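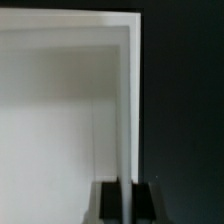

The Westent Swap Shelf is moving to bigger quarters this month, and anybody who has tried to squeeze past another person in the old back room on Quintanilla Street will know it hasn't come a moment too soon. The shelf began with a few kitchen things and a bag of baby clothes, and has since grown to take in books, lamps, jigsaw puzzles, garden tools and, for one memorable winter, a full set of bagpipes. Donations are best brought in something open at the top, with firm sides and a squared corner or two, like the big white one with the raised rim, so that the sorters can see what they have without tipping it all out on the floor. Bags are still welcome too, of course, if that is all you have at home!

The new space is in the former Kasska shoe store, two doors down from the bakery, and it has a proper front window, a ramp at the side door and (this drew a small cheer at the planning meeting) its own washroom. The lease runs for four years, with the rent held at the same level the whole way through, and neighbours have been painting there most evenings since the keys were handed over.

Tamsin Alcantara, who has run the shelf from the beginning and still does the Saturday-morning sort of cheerful hello at any hour of any day, said she had been hoping for a place like this for a very long time.

"We had 268 households come through last year, and I think every one of them bumped an elbow on that doorframe," she said. "I'm going to miss the old room a little bit, because you get fond of a place, but I won't miss carrying a dresser up those steps. My knees certainly won't."

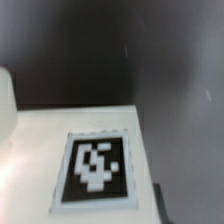 *Photo: Westent Neighbourhood News*

Cream is the colour that won out for the walls of the shop, after a good deal of friendly back and forth over paint chips, and the trim will be a soft green that came out of someone's garage. The shelving is second-hand as well. Most of it was offered by the Giterell library branch, which had 59 metres going spare after its own renovation, and a few neighbours with trucks made an afternoon of bringing it over.

The rules stay just as they were. Everything is free, you needn't bring something to take something, and items should be clean and in working order. Mattresses, car seats and large appliances can't be accepted, and Alcantara asks that nothing be left at the door overnight, as the rain gets in under the awning.

The old room closes at 4 p.m. on the last day of the month. Anyone who can lend a dolly or a strong pair of arms for the move is asked to leave their name on the sheet by the door, and there will be soup and buns for everyone who turns up.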